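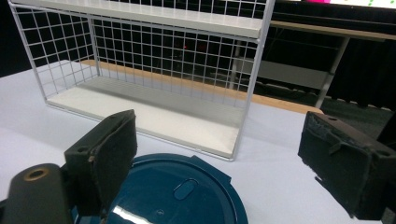

Skuvora Operator Forum
Board: Teaching by Demonstration
Topic: Shelf placement with the hand-held gripper, approach to the lower shelf

kstrazds
Posted at 9:40

I am preparing the instruction sheet for the May collection and request comments before it is issued. The task is "place the lid on the lower shelf of the wire rack." The start condition is the round teal lid flat on the white table in front of the rack, with the fingers open. We intend to record 600 demonstrations with the hand-held gripper. The draft asks the operator to grasp the lid by its rim, lift it clear of the upright, and enter through the open front. Are there objections?

Kristaps Strazds
Lumer Training Office

mbarbieri
Posted at 10:05

One objection. The draft does not state the height of entry. In our earlier shelf work, operators chose their own, and the trained policy wavered between a high and a low entry until it touched the upper board. I recommend that one height be prescribed.

Manuela Barbieri

lertchai_k
Posted at 10:22

I do not agree with Ms. Barbieri. A single prescribed height gives a policy that performs well only when the rack stands exactly where it stood during recording. We moved the rack every 60 demonstrations at Amato and left the entry height to the operator. The results were acceptable. The wavering she describes may have had another cause, such as operators pausing in front of the opening.

L. Kamolrat

mbarbieri
Posted at 10:48

Pausing was present in our data, and I accept that it may have contributed. I maintain the recommendation for new operators. Of our 8 operators, the four with the least practice produced nearly all of the upper board contacts.

gmonti
Posted at 11:15

May I raise the condition of the finger pads. They are frayed, and the right one has tears and wear along its edges. The lid is glossy. If the pads are replaced partway through, the collection will contain two different grips. I would replace both before the first recording and enter the change in the Flula log.

Has teleoperation been considered for this task?

Gerardo Monti

kstrazds
Posted at 11:31

It has. Our remote station took over four times as long per demonstration in the trial, and operators had difficulty judging depth through the wire grid. The hand-held tool will be used. The point concerning the pads is accepted.

jhunt
Posted at 13:02

A question from a new operator. Should a demonstration be discarded if the lid touches the front upright but still reaches the shelf?

Justinas Hunt

lertchai_k
Posted at 13:10

Keep it and mark it as a contact. Recoveries are useful to the policy.

mbarbieri
Posted at 13:26

Keep it only if the correction was smooth. A lid that is pushed past the rod by force should be discarded. I have seen that motion learned very faithfully.

kstrazds
Posted at 14:50

The sheet will be revised as follows. New operators will use a fixed entry height for their first 60 demonstrations, after which the height is at their discretion. The rack will be moved between blocks. Light contacts are to be kept and marked; forced contacts are to be discarded. Both pads will be replaced before recording begins.

Mr. Kamolrat, please send me the rack positions used at Amato.

lertchai_k
Posted at 15:08

I will send them. I still consider 60 too many at a fixed height and would ask that this be reviewed after the first block.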